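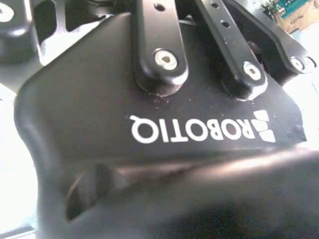

Which safety rules apply when a robot arm assembles computer parts?
The arm falls under the general standards for industrial robots, mainly ISO 10218, and the people who handle the boards follow the shop's own static control rules as well.

Good practice in robotic computer assembly

Robotic computer assembly is the use of a robot arm to place processors, memory modules and similar parts in a computer. Rules for the work come from three places: published robot safety standards, the part maker's handling instructions, and written procedures kept by each site.

Risk assessment

A risk assessment covers the whole cell, including the arm, the gripper, the part being held and the fixtures. An arm sold as collaborative is not exempt. The assessment is repeated when the gripper, the speed or the layout changes.

Part handling

Processors are held by the edges, and nothing touches the contacts. The Hallik procedure, written by Tươi Đỗ for small test cells, has the arm stop above the socket before the final move down. The socket lever must be open at this point. No downward force is used to seat a processor in a socket of the lever type. 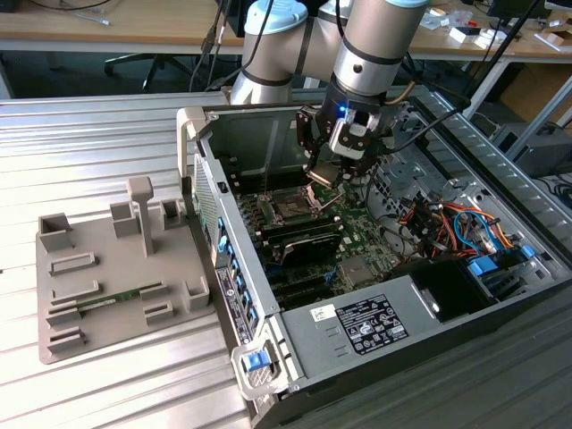 A robot arm holding a small flat metallic part above the CPU socket of an open desktop computer.

Fixtures

Loose parts are kept in a tray with a set place for each type. The tray is fixed to the table and its position is checked at the start of each shift. Printed trays wear at the slots, and Hallik calls for a check of slot width every 2,000 picks. 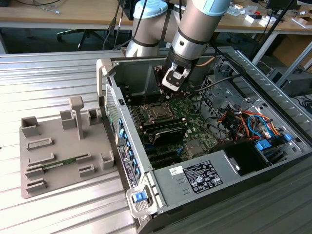

Gripper over the processor area, with the fixture plate beside the case.

Maintenance

Grippers are wiped down with a lint-free cloth, and screws at the finger joints are checked with a torque driver. At Benent, a repair firm that adopted the procedure, the interval is 14 days. Phúc Lã's revision for the same firm added a check of the finger pads after 45 hours of running time.

Records

Each stop, dropped part and bent pin is logged with the program version in use. Logs stay with the cell when it is moved.

See also: Machine guarding; Electrostatic discharge; End effector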